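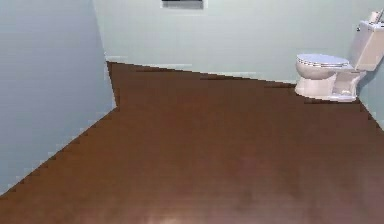
Recogida de ejemplos en baño simulado: ¿se conservan los episodios en los que el objeto de destino queda cortado por el encuadre inicial?

Publicado por Darius Mocanu en Simulación y datos de entrenamiento

Estimados miembros de la comunidad:

Nuestro equipo prepara un conjunto de demostraciones en entorno simulado para el proyecto Tustden, destinado a entrenar una política de navegación y manipulación en interiores domésticos. La instrucción asociada a la escena del baño es «acércate al inodoro y detente frente a él». El conjunto consta por el momento de 2684 episodios, todos ellos generados mediante teleoperación en el simulador.

Durante la revisión se han planteado dos dudas sobre las que agradeceríamos orientación.

La primera se refiere a la calidad del render. Las uniones entre paredes y suelo presentan un borde escalonado muy visible, y las superficies lisas muestran artefactos de compresión. Una parte del equipo propone volver a generar todas las observaciones con suavizado de bordes; otra considera que el coste no está justificado.

La segunda se refiere a los objetos cortados por el borde de la imagen. La cisterna queda parcialmente fuera por la derecha y, en la pared del fondo, del panel oscuro solo se aprecia la franja inferior, de modo que los anotadores no se ponen de acuerdo: unos lo etiquetan como espejo y otros como ventana. El protocolo vigente exige una etiqueta por objeto y no contempla la abstención.

¿Procede descartar estos episodios, corregirlos o conservarlos sin cambios?

Reciban un cordial saludo.

Respuesta de Virgil Lazăr

Estimado Darius:

En Plarkance hemos tratado casos similares y puedo exponer el criterio que seguimos.

En cuanto al render, no recomendaría regenerar el conjunto completo sin una prueba previa. Conviene tomar una muestra de episodios, reproducir las mismas acciones con la misma semilla y obtener dos versiones de las observaciones -- una con suavizado y otra sin él --. Se entrena la misma política con cada versión y se evalúan ambas en escenas que no hayan intervenido en el entrenamiento. Si la política va a desplegarse con cámara real, la evaluación debe incluir también imágenes reales; de lo contrario, la comparación solo informa sobre el simulador. Los artefactos de compresión merecen un tratamiento separado: compruebe si proceden del motor o del formato en que se guarda el vídeo. En nuestro caso se debían a lo segundo, y bastó con exportar de nuevo desde los estados almacenados.

Respecto al panel, el anotador no debería adivinar. El simulador conoce la categoría de cada elemento de la escena y puede exportarla junto con la máscara de segmentación. Para los objetos truncados, nosotros añadimos dos campos:

visibilidad: fracción del objeto que entra en la imagen
etiqueta_visual: admite el valor «indeterminado»

La categoría del motor se conserva en un campo aparte y no se utiliza para redactar descripciones en lenguaje natural. Si se emplea para ello, el modelo aprende a afirmar cosas que la imagen no permite comprobar.

No descartaría ningún episodio por truncamiento. Un robot en movimiento verá objetos cortados de forma continua, y un conjunto en el que todo aparece centrado y completo produce políticas frágiles. Sí descartaría los episodios en los que el operador atraviesa una pared o en los que la marca de tiempo de la acción no corresponde a la observación.

Un saludo.

Respuesta de Vasiliu

Suban la resolución y ya está. Con el doble de píxeles los escalones casi no se notan.

Respuesta de Westcombe

Coincido con lo expuesto por Virgil Lazăr, con una salvedad. Aumentar la resolución, como se sugiere en el mensaje anterior, no resuelve el problema si las imágenes se reducen después a la entrada del codificador visual; según el filtro empleado, los bordes dentados pueden reaparecer.

Añadiría una comprobación sobre la variedad de las poses iniciales. Una escena con tanto suelo despejado y el inodoro como único mueble a la vista admite trayectorias casi rectas, y los operadores tienden a repetirlas. Recomiendo fijar un mínimo de 3 orientaciones de partida por escena, entre ellas alguna en la que el inodoro no sea visible, y registrar la orientación en los metadatos del episodio.

El reparto entre entrenamiento y validación debe hacerse por escena, nunca por episodio.

Comentario de Darius Mocanu

Agradezco las respuestas. Hemos incorporado el valor «indeterminado» al protocolo de anotación y prepararemos la prueba con las dos versiones del render en noviembre. Queda pendiente revisar el formato de exportación del vídeo.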